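2 novembre

Repris le tri des emballages sur la table. La nappe à carreaux blancs, vert pâle et bleus est toujours en place, je la laverai quand j'aurai fini. J'avais promis de vider le placard de l'entrée avant février et je m'y tiens, un peu chaque soir.

La grande boîte brune, blanche à l'intérieur, sert de bac pour ce qui part. Elle n'a plus de couvercle mais elle est solide. J'y ai mis la boîte noire FLYGERN et un petit sachet de mousse ou de papier bulle. Le reste attend derrière, en rang : le carton de lait bleu et blanc avec ses caractères chinois, la boîte à façade vert foncé, la petite brune au rabat crème relevé. 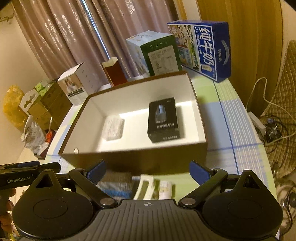 Markos Gavalas trouve que je garde trop. D'après lui, un emballage qui n'a pas resservi au bout d'un an ne resservira pas, et il vaut mieux tout aplatir le jour même. Il a sans doute raison pour le carton de lait. Pour la grande boîte, non — elle ira sur l'étagère du haut, avec les câbles.

Appelé ensuite la déchetterie de Daltorska. Ils prennent le carton plié, jusqu'à 8 kilos par passage. La mousse va à part.

Dépensé 436 couronnes chez Skirnar pour deux étagères, livraison comprise. Il faudra mesurer le fond du placard avant de les monter. Mangé tard, de la soupe. Demain, les sacs en papier et le tiroir du bas.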